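Raising trout (or anything) in a disused farm reservoir - talk me out of it

Smallwater Growers Forum > Ponds and Stocking > General

graham_bellamy
Posted 27th July

Evening all. Long time reader, hardly ever post. We've taken on a bit of ground from my wife's uncle and it comes with an old irrigation reservoir, clay lined, steep on three sides, with a shallow shelf at the lane end where the cattle used to get in. It's been left alone for years. There are sticklebacks, far too much blanket weed and one very smug heron.

I'd like to put fish in it that we can eat. My heart says rainbow trout, my wife says carp because her mum used to do a lovely thing with carp in December, and my neighbour says I'm an idiot and should fill it in. I've borrowed a depth line and got 8 feet in the middle, dropping off to next to nothing on the shelf. There's a spring feeding it on the north side but it slows right down in summer.

What would you do? And please be kind, I've already bought a net.

Graham

roos_v

Hi Graham, welcome out of the shadows! I'm going to say carp, and I say that as someone who spent two very expensive summers trying to make trout work in a pond a lot like yours.

Trout want cold water with plenty of oxygen in it. Your spring slowing down in summer is exactly the wrong time for it to slow down. Mine was fine right up to the first proper hot spell and then I was out there at four in the morning in a dressing gown with a garden pump spraying water up in the air, swearing. I saved a few. We ate trout for a fortnight and I haven't really fancied it since.

Carp will put up with nearly anything. They'll stir up your bottom and you'll never see clear water again, but you'll have fish.

Roos

millrace_dan

Disagree with Roos on this one (sorry Roos, you know I love you). Put carp in a clay lined reservoir and they'll be rooting about in the banks all year round. If there's any weakness on those steep sides they'll find it. I've watched a perfectly good bank slump into the water over three winters and I blame the carp entirely.

If it was mine I'd do trout but as a put and take thing. Stock in autumn, feed them through, eat the lot by late spring and leave it empty over summer. No four in the morning dressing gown. It's how my dad did it and he never lost a fish to heat in his life.

Before any of that, Graham, have you asked about permission? You can't just tip fish in, even in your own pond. Ring whoever covers your area before you ring a fish farm.

roos_v

Your dad's bank was full of rabbits, Dan, you told us so yourself!

millrace_dan

Rabbits AND carp.

graham_bellamy

Ha, this is already more use than the neighbour. I hadn't thought about permission at all so that's tomorrow's phone call. The autumn to spring idea is very appealing. How many would I put in? The fish farm website has a minimum order and it's 100, and I can't picture whether that's a lot or nothing.

khai_ninh

Depends on the surface area and you haven't given us that :) Pace it out and come back.

I'd slow down a bit though. Everybody in this thread has gone straight to which fish, and I'd want to know about the water first. It's been sat there for years with leaves going in and cattle before that, so there'll be a good thick layer of black muck on the bottom. Get a warm still night and all that rotting stuff uses up the oxygen and it won't matter if you've got trout or carp or goldfish. Buy a cheap test kit and do it at dawn, when oxygen is at its lowest. Do that every few days for a month and write it all down.

I run a smallish setup (two ponds and a tank in the barn) and the notebook has saved me more fish than any bit of kit. Mine's up to 266 pages now and my wife says it's the dullest book ever written.

Khải

birsen_s

Agree with Khải about the muck. We had ours dug out before we restocked and I was amazed what came up. The digger man was a cousin of my brother-in-law and he still charged us 2000, which we paid, moaning. Worth every penny though. The water changed colour within the first season and the weed never came back the way it was.

Spread the silt on a field if you've got one. It stinks for a week and then your grass goes mad.

Do check for newts first! We had to wait months for ours.

graham_bellamy

Two thousand! I may have to sell the net.

Paced it out this morning, by the way, and then my daughter told me my paces are all different lengths, so she's going to do it with a proper tape at the weekend. Spoke to a very patient lady about the permit and there's a form. Of course there is. Newts I shall have to look into as well.

gulizar_t

I read this whole thread over breakfast, it made me so happy, we've been through every single one of these arguments at home. My husband is a Dan and I am a Roos.

We went with carp in the end and I want to put in a word for the eating, as people are so rude about it. The muddy taste is down to the pond and you can get rid of it. Move them into clean running water for a week or so before you want them and don't feed them. An old bath with a hose in one end will do. Then salt, lemon, a hot oven and lots of onion. I've served that to people who swore they couldn't stand carp and they've wiped the plate with bread.

When I've got a lot of leftovers I flake the meat, fry it up with ginger and spring onion and have it with plain steamed buns. Takes no time at all and the children will eat it, which they won't if they can see a head.
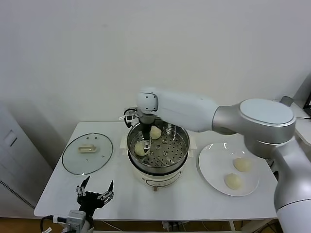 Two buns in the steamer pot.

Anyway Graham, if your mother-in-law had a December recipe then I think that settles it. Please find it and post it!

Gülizar

roos_v

Gülizar I'm coming to yours. Do you put anything in with the fish or is it only the ginger and spring onion? I've got half a carp in the freezer that I've been avoiding.

gulizar_t

A bit of soy and a pinch of sugar, and white pepper if I remember. Squeeze the fish dry in a tea towel first or it goes to porridge in the pan. With frozen you'll need to squeeze it twice.

millrace_dan

I notice the carp lobby has moved on to recipes and dropped the subject of the banks.

Smoked trout on toast. That's my whole recipe and it has never needed a tea towel.

khai_ninh

Can you both stop making me hungry.

Graham, one other thing while you're filling in forms: the heron. Steep sides are your friend because he can't wade there, but that shelf at the lane end is a dinner table. You can fence it off with a couple of strands of fishing line at knee height, or net just that part. We tried a plastic heron and ours used to stand next to it. I think he was lonely.

birsen_s

We've got a dog for that. The dog is scared of the heron.

I'd fence the shelf but leave a corner of it open for the frogs and what have you. It's the best bit of any pond, that warm shallow water, and you'll get dragonflies there by the dozen. Ours is where my mum sits with her tea.

peaty_bottoms

Newcomer butting in, hope that's allowed. Has anyone mentioned tench? Nice quiet fish, lovely to look at, not half as hard on the banks as carp and they don't mind a warm summer. Slow growers, I'll give you that. You'd want to enjoy having them more than you want your dinner.

roos_v

Tench are beautiful, I'd have tench tomorrow. But he wants to eat them before he retires!

graham_bellamy

I'm retired already so I'd better get a move on.

Right, an update for those of you kind enough to still be reading. The tape has been out and my paces were miles off, the reservoir's a fair bit smaller than I'd told my wife. Dawn test kit has arrived and I did the first one today in my wellies and pyjamas (I see now how the dressing gown business starts). The reading was lower than the leaflet says trout would like, and that was after a cool night. So Khải was right to make me look and I'm glad I haven't ordered anything.

The plan is to carry on testing, get somebody in to look at the muck, and see what the form people say. My wife has taken the dawn reading as a win for carp and has been on the phone to her sister about the recipe. Dan, I've walked the banks and I can't find a rabbit hole anywhere, but I did find a soft patch near the outlet pipe that I don't much like.

millrace_dan

Don't put anything in until you've sorted that soft patch. Seriously. Is the ground wet on the outside of the bank as well, lower down? If it's rushes and squelch at the bottom there then water's getting through and you want somebody who knows dams to look at it before the digger goes anywhere near. Get some photos of it up here if you can.

khai_ninh

Seconded. And find out how old that pipe is. Ours was clay and had cracked right through at the joint.

graham_bellamy

There are rushes. Oh dear. I'll go down with the camera after tea and start a new thread for it, as I think this one has got a bit fishy.

birsen_s

Put a link in here when you do, I want to see that pipe.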